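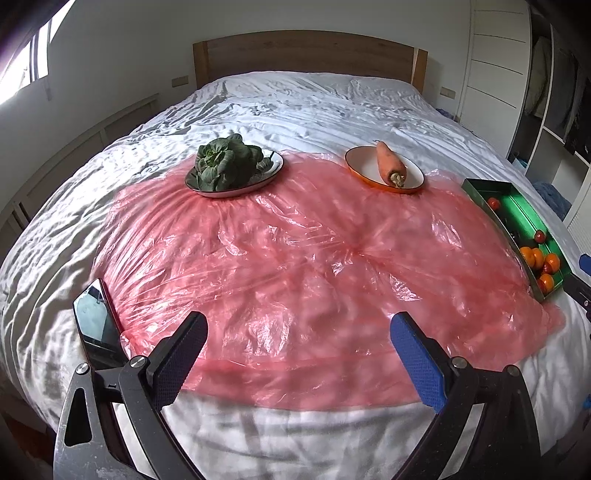

Vegetables and small fruits in separate dishes on a translucent pink plastic sheet, laid over a white duvet.

Bed picnic cloth

A bed picnic cloth is a sheet of thin plastic spread over bedding so that food can be set out on it. It differs from a tablecloth in that the surface beneath is soft and uneven, and from a mattress protector in that it lies on top of the covers and is removed after use.

Materials
Most cloths are cut from polyethylene or PEVA film. Translucent film takes on some of the colour of the bedding below, so a pink sheet over white cotton appears paler than it does on the roll. Thin film creases readily and holds its folds after storage. Heavier film lies flatter but is noisier when moved. The Brollel cloth, sold in packs of 3, has a welded seam along one edge; the Studside cloth is cut plain and supplied on a 50-metre roll.

Use
The duvet is smoothed and the cloth is laid with its seam toward the foot of the bed. Food is kept in dishes or trays, as loose items roll into the hollows of the duvet. Round produce such as cherry tomatoes and small citrus is placed in a tray with raised sides. Leafy vegetables, including bok choy, may overhang a plate without difficulty. Oval dishes suit long items such as a carrot, laid diagonally if necessary. Open cups are not recommended.

Care
The cloth is wiped with a damp rag, dried flat and folded loosely. Film should not be ironed or put in a tumble dryer. Crumbs are shaken off outdoors before wiping.

Related items
Lap tray
Oilcloth
Splash mat
Mattress protector

This article was last revised on January 1, 2021.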